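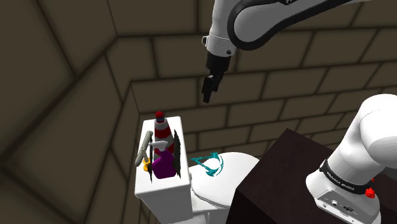 A white toilet in the corner of a computer-rendered bathroom.

In praise of the public loo

I love a good public toilet, and I think towns should be proud of theirs. Jundgate, where I live, used to have 10 of them. We're down to 3, and one of those shuts at four in the afternoon, just as the market crowd starts looking for it!

People talk about benches and trees and hanging baskets when they want a high street to feel friendly, and I'm all for those. But think about who stays at home when there's nowhere to go. My neighbour Dénes Lakatos plans every walk around the library's opening hours. Parents with small children do the same sort of sums, and so do bus drivers, and anyone who's had a baby or a dodgy stomach (most of us, then).

The block on Tremaser Street reopened in April and it's a joy. Wide doors, hooks at a height you can reach, a shelf for your bag, proper hot water. I came out beaming and told a complete stranger to go and have a look. She did, too.

Yes, they cost money to run, and yes, they need cleaning several times a day. So do swimming pools, and we don't lock those up and tell people to use a café. Asking shops to open theirs helps a bit, but plenty of people feel they have to buy a coffee first, and then of course they need to go again an hour later.

I'd start with the old block by the bus station. The walls are sound, the pipes are there, and 1297 of us have already signed the petition. Give us the key and leave it open until the last bus.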